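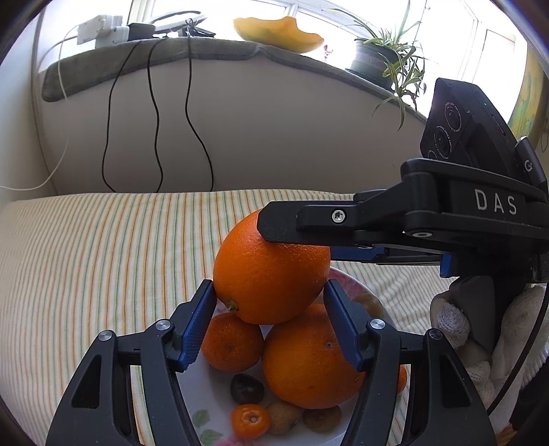

*Large oranges and a smaller mandarin, stacked up.*

Bring back the fruit course! I mean it. Somewhere along the way we decided dinner had to end in cake or in nothing, and we gave up the nicest ten minutes of the evening. You put oranges on the table, you hand around a knife, and people who were reaching for their coats sit back down and start talking again.
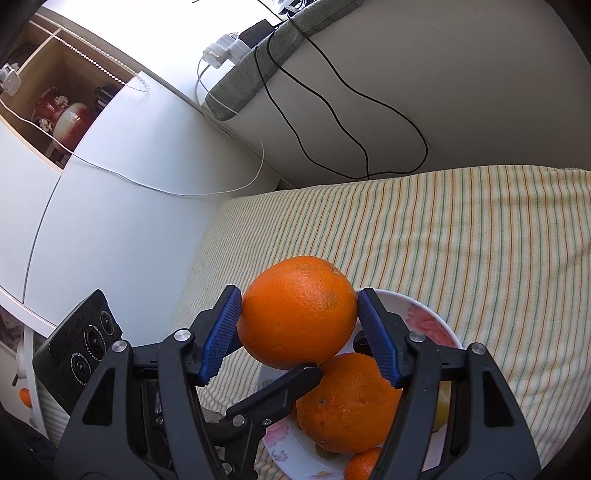 My friend Wing-yan Lau grew up with it every night, and at her place in December I stayed until 11 — over citrus! The peel piles up, the whole room smells wonderful, and you can keep eating without needing a nap. Restaurants should try it too. I'd order a cold, peeled orange over a lava cake any night of the week.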